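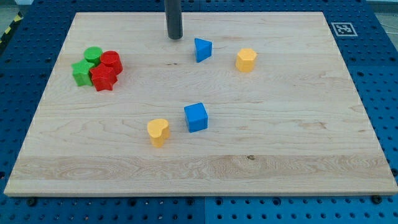 Volume 11, page 25

Moisture movement in flat-sawn and quarter-sawn maple panels: a bench study

Student project report, Tarneck Technical College, Department of Wood Products
May 2022

1. Background

Solid timber takes up and gives off water vapour until it reaches balance with the air around it. Below the fibre saturation point this changes the size of the piece. The change along the grain is small enough to ignore in furniture work. Across the grain it is not, and it differs between the tangential direction (following the growth rings) and the radial direction (from the centre of the log outward).

Maple is a common choice for bench tops, cutting boards and drawer sides. It is hard, pale and close-grained, and it moves more than many beginners expect. The project compared the width change of flat-sawn and quarter-sawn panels stored under the same conditions, and checked whether a wiped oil finish reduced that change.

2. Material

All boards came from a single order placed with the Sturis yard, kiln dried and planed on both faces. Boards with knots, sapwood stain or visible end checks were put aside. Boards were sorted by ring angle at the end grain. Those with rings at less than 30 degrees to the face were classed as flat-sawn, and those above 60 degrees as quarter-sawn. Boards in between were not used, which left less quarter-sawn stock than planned.

Panels were edge-glued from narrow strips with a cross-linking PVA adhesive, clamped overnight and trimmed square. Each finished panel measured 697 mm across the grain. A total of 25 panels were made: 14 flat-sawn and 11 quarter-sawn. One flat-sawn panel opened at a glue line in the first week and was withdrawn. Its readings do not appear in the results.

Half of the remaining flat-sawn panels and five of the quarter-sawn panels received two coats of Matel wiping oil on all faces and edges. With 13 flat-sawn panels left, the odd one was kept in the unfinished group.

3. Method

Panels were stored on edge in a closed cabinet with spacers between them. Humidity was controlled with trays of saturated salt solution, magnesium chloride for the dry stage and sodium chloride for the humid stage. Temperature was held at 21 degrees by the room system. A small fan ran at all times to keep the air mixed.

Width was measured at three marked stations on each panel with a long vernier caliper. The stations were set 50 mm in from each end and at the centre. The caliper was checked against a steel reference bar before each session. Moisture content was read with a pin meter, using the maple correction supplied in the meter handbook. Cup was measured with a straightedge and feeler gauges at the centre station only.

The full set produced 1561 readings over the dry and humid stages, including repeats. Any pair of repeats that differed by more than 0.2 mm was discarded and taken again.

4. Results

Flat-sawn panels moved more than quarter-sawn panels in both stages. Between the dry and humid stages the mean change in width was 2.4 per cent of the dry width for unfinished flat-sawn panels and 1.3 per cent for unfinished quarter-sawn panels.

The oil finish slowed the change but did not alter the final width by an amount larger than the measuring error. Oiled panels lagged behind unfinished panels for the first nine days of the humid stage. By the end of the stage the two groups could not be separated.

Cup was present in most flat-sawn panels. It was largest where neighbouring strips had been glued with the ring curve facing the same way. Quarter-sawn panels stayed flat within the thickness of the smallest feeler gauge.

5. Sources of error

The pin meter reads only to the depth of the pins, so the figures in the first days of each stage reflect the outer layer more than the core. The cabinet door was opened for each session, and the humidity took close to an hour to recover. Strips within one panel did not always come from the same board, and this will have averaged out some of the variation in ring angle.

The finished panels were all oiled on one afternoon. Coat weight was not recorded.

6. Application to the Harawira bench

The results were used to set the fixing slots for the bench top being built for the Harawira workshop. The top is flat-sawn, so the outer fixings were slotted across the grain and only the centre row was fixed tight. The slots were sized for the full unfinished flat-sawn movement, with no allowance for the oil. The top will be measured again in June.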